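Walkers wanted for the Clotska path, May

Posted in May by Oluf Lund
4 min read

Search this site Search Go

I have been asked to write something cheerful to get people to sign up for this. I'll do my best, but I have read a lot of calls for trail volunteers and most of them promise more than a morning on a path can deliver. You will not find yourself out there. You will walk, you will write things on a clipboard, and your ankles will itch.

The job is a walking survey of the asphalt path between Sumampouw and the old Clotska turnoff. It is 9 miles one way. We want people who will walk a section of it, write down the condition of the surface and the edges, and come back with a sheet that someone else can read. The last survey got us 112 sheets, and a depressing number of them said "fine" and nothing else. Fine compared to what?

Rulell, the contractor, says the path has years left in it. Maybe so. They also said that about the Kindel section, and I've tripped on the Kindel section. What I'd like is a record made by people who don't get paid either way, with the cracks, the soft spots and the places where the grass is creeping in over the asphalt.

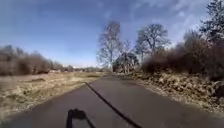

We start at 7:30 a.m. from the Sumampouw end. If that sounds early, try walking it at two in the afternoon with no shade and then tell me what you think. Bring your own water and more of it than you expect to drink. There is no tap at either end, whatever the county map says.

What we need from you:

You can walk three miles at a steady pace and still feel like writing at the end of it.
You can tell a crack from a stain. We'll go over this before we set off, and it takes longer than you'd think.
You own a tape measure, or can borrow one.
You will fill in the "edge" column. Everyone skips the edge column. Dry grass and dead leaves pile up along there and hide where the asphalt stops, so please push them aside with your foot and look.

What you get: a sandwich, a ride back to your car, and a copy of the finished report, which I can't promise anyone at the county will open. I've been told there may be hats. I have been told this before.

People keep asking about the history, so here is all I've got. There is a story that this was a cart road in 1791. I have never seen a piece of paper that backs it up, and the sign that used to say so is gone. If you have the paper, bring it along and I'll take it all back.

No dogs on survey mornings, please. Kids over 12 are welcome if they come with an adult who is also holding a clipboard.

To sign up, send your name, a phone number and the section you'd like to Oluf Lund, Box 516, Sumampouw. First choice of section goes to whoever writes first. The Kindel end is always left over, so if you don't mind the hill you can more or less count on getting it.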